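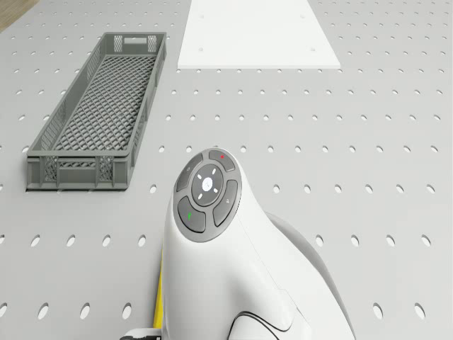
白いアームと、穴あきの作業台に置かれた灰色のかご（Lavero、卓上片付けシーン）

使用レビュー　Lavero 教育版
Aster（学生ロボットサークル）会報編集担当
2021年3月31日

Flolachの卓上作業シミュレータ「Lavero」の教育版を、サークルの活動で一学期ほど使った。用途は、Catacutanという学生向け片付け競技の練習と、新入部員向けの入門講習である。同じような規模のサークルや、授業での採用を考えている方に向けて、使った範囲のことを書いておく。研究用の上位版は触っていないので、比較はしない。

動作環境から書く。部室の共用機は15台あり、そのうち問題なく動いたのは、単体のグラフィックボードを積んだ機械だけだった。内蔵グラフィックの機械でも起動はするが、物体を増やすと画面の更新が目に見えて遅くなる。描画品質を一段下げて影を切れば、講習の課題くらいは回せる。導入を考えるなら、まず手持ちの機械の中で一番遅いものに体験版を入れてみるとよい。

インストールは迷わなかった。本体を入れ、シーンのデータを別に落とし、設定画面でフォルダを指定する。シーンのデータは容量が大きく、学内の無線では時間がかかった。うちでは一度落としたものを外付けのディスクに入れて配った。ライセンス認証は初回だけ通信が必要で、その後は回線がなくても動く。

標準で入っている卓上片付けのシーンは、よくできている。丸みのある壁の部屋に穴あきの大きな作業台があり、白いアームが天井から逆さに下がっている。床置きのアームしか扱ったことのない部員は、最初、上下の感覚をつかむのに苦労した。座標の向きが頭に入るまで、手先を下げるつもりで上げてしまう操作が何度も出る。講習では、物を何も動かさずに手先を前後左右上下へ動かすだけの時間を最初に取った。これは毎回やったほうがよい。

台に置ける物は、マグ、皿、缶、ボウル、格子状のかご、ルービックキューブのような色付きの立方体など、家にありそうなものが中心になっている。付属の物体は全部で123種類。色違いも一つに数えているので、形の種類はそれより少ない。競技の練習に使うのはごく一部で、入れ替えながら使えば足りなくなることはなかった。

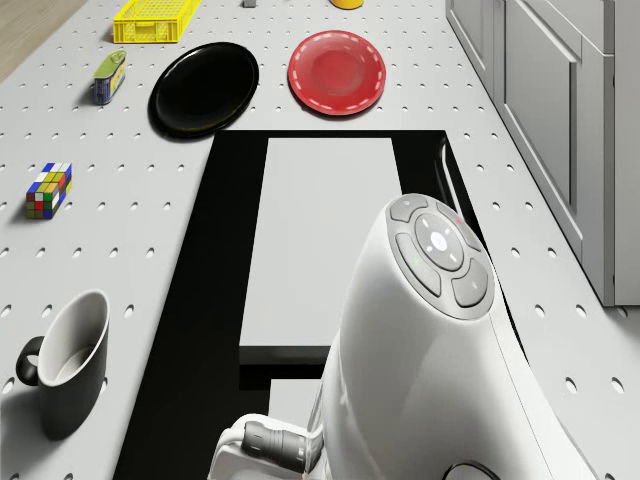
物の配置は手で決めることもできるし、乱数で散らすこともできる。乱数の種を記録しておけば同じ配置を呼び出せるので、部員ごとに書いたプログラムを同じ条件で比べられる。この機能は一番よく使った。以前は実機の机に印を付けて皿を並べ直しており、置き直すたびに位置が少しずれて、比べているのがプログラムなのか置き方なのか分からなくなることがあった。

散らし方の設定には癖がある。範囲を広く取ると、かごの縁に物が引っかかった状態で始まることがある。物どうしの最小間隔を指定する欄はあるが、かごや台の固定物には効かない。うちでは初期配置のあと少し時間を進め、傾いている物があればやり直す処理を自分たちで書いた。本体に入れてほしい機能である。

つかみの再現については、物によって出来に差がある。

立方体は素直で、向きさえ合えば入門者のプログラムでも持ち上がる。バナナも見た目ほど難しくない。缶は細いぶん、横から寄せるときに押し倒しやすい。マグは、縁を挟むか取っ手を挟むかで難しさがかなり変わる。縁を挟むほうは安定する。取っ手のほうは当たり判定の形が粗いらしく、指が触れていないように見えるところで押し返されることがあった。

皿が一番厄介だ。黒い皿と、縁に白い破線の入った赤い皿があり、どちらも平たいので上からまっすぐ降りても挟む場所がない。縁の片側を狙って斜めに入る必要がある。部員の書いたプログラムで最後まで残った失敗はほとんどこれだった。入門講習では皿を外し、競技に出る班だけが扱うようにした。

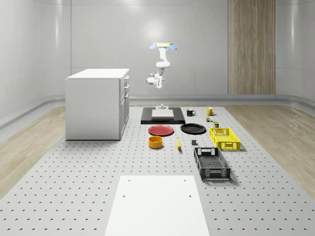
Aster会報　第40号　3ページ

視点の切り替えは使いやすい。部屋の奥行きまで入る引いた視点、台を斜めに見下ろす視点、アームの根元側から手先の先を見る視点があり、数字キーで切り替わる。講習では引いた視点を前の画面に映し、各自の画面では見下ろす視点を使ってもらった。アームに近い視点は、白い外装が画面の大きな部分を占めるので、奥の物を見るには向かない。操作部の丸いパネルのあたりまで細かく作られていて見た目はよいのだが、練習中はあまり使わなかった。

光の当たり方は全体に柔らかく、影も薄い。認識のプログラムを試すには条件がよすぎると感じた。うちの部室は窓からの光が強く、机に濃い影が出る。シミュレータの画像だけで調整した色の判定は、実機では最初まったく通らなかった。照明の強さと向きは設定で変えられるので、早いうちからばらつかせておくべきだった。これは製品の欠点というより、こちらの使い方の反省になる。

黒い物の扱いにも触れておく。作業台には黒く光る面があり、その近くに黒い皿や黒いマグがあると、明るさのしきい値だけで切り分ける方法では境目が取れない。入門者はたいてい一度ここで止まる。奥行きの画像を併用する課題に進むきっかけとしてちょうどよかったので、講習の後半はこの順番で組んだ。白い板とマグの白い内側についても同じことが言える。

プログラムの書き方は、Pythonから命令を送る形である。手先の目標位置を渡す簡単な命令と、関節ごとに角度を渡す命令があり、入門講習では前者だけを使った。日本語の説明書は基本操作の章までしかなく、その先は英語になる。英語の章も例文は短く、引数の単位が書かれていない箇所がある。角度が度なのかラジアンなのかを、動かしてみて確かめることになった。うちでは命令の一覧を一枚の表に直し、単位を書き足したものを部内で共有している。

エラー表示は不親切だ。手が届かない位置を指定した場合も、途中で自分の腕とぶつかる場合も、同じ「計画失敗」としか出ない。経験のある部員は画面を見れば見当がつくが、初めての人には何を直せばよいか分からない。講習では補助に入る人の時間の多くがここに取られた。

記録機能は評価できる。一回の試行を丸ごと保存し、あとから別の視点で再生できる。競技班はこれで失敗例を集め、集まりのたびに全員で見直した。最終的に保存した試行の数はほぼ40で、そのまま来年の資料にする予定である。ファイル名が日時だけになるので、自分たちで内容のメモを付けないと後で探せない。 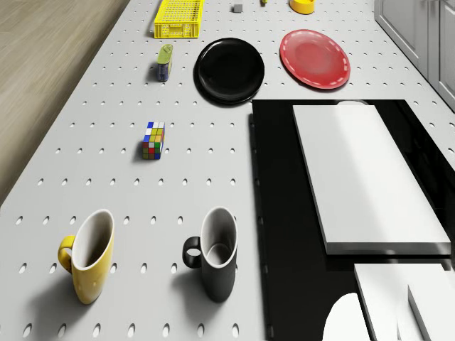
実機がなくても、これだけでCatacutanの練習になりますか。

予選まではなります。予選は画面上の審査なので、Laveroで動いたものをそのまま出せますが、本選は実機を使うため、つかむ力と照明の調整は別に練習する時間が要ります。

同じことを入会希望の人からよく聞かれるので、もう少し補足しておく。うちの班は予選の準備をすべてLaveroで行い、本選の前に実機の机へ移った。動作の順番や、どの物から片付けるかという判断の部分は、ほとんど書き直さずに済んだ。書き直したのは指を閉じる強さと、物を放す高さである。シミュレータでは少し高い位置から放しても缶は立ったままだったが、実機では転がった。放す高さは低めに決めておくのがよい。

価格は、教育版であればサークルの予算で払える範囲に収まった。契約は機械ごとで、人数では数えない。共用機で交代して使う団体には合っている。反対に、各自のノートパソコンに入れて家で練習させたい場合は割高になる。うちでも家で触りたいという声はあったが、今回は見送った。

問い合わせは二回した。一回目はライセンスの移し替えで、翌日に返事が来てすぐ片付いた。二回目は取っ手の当たり判定についてで、把握しているが修正の時期は決まっていないという回答だった。その後の更新でもまだ直っていない。

よかった点は、配置を再現できること、記録と再生、標準シーンの物の選び方。困った点は、エラー表示、説明書の後半、取っ手の当たり判定である。講習の教材として使うなら、補助役を厚めに付けたほうがよい。

Asterでは来年度も契約を続ける。新入部員向けの講習は5月に行う。課題の順番は今年とほぼ同じだが、照明を変える課題を前に移し、皿は希望者だけの追加課題にする。単位を書き足した命令一覧は部室の棚に置いてあるので、見たい人は自由に持ち出してよい。使い終わったら元の棚に戻すこと。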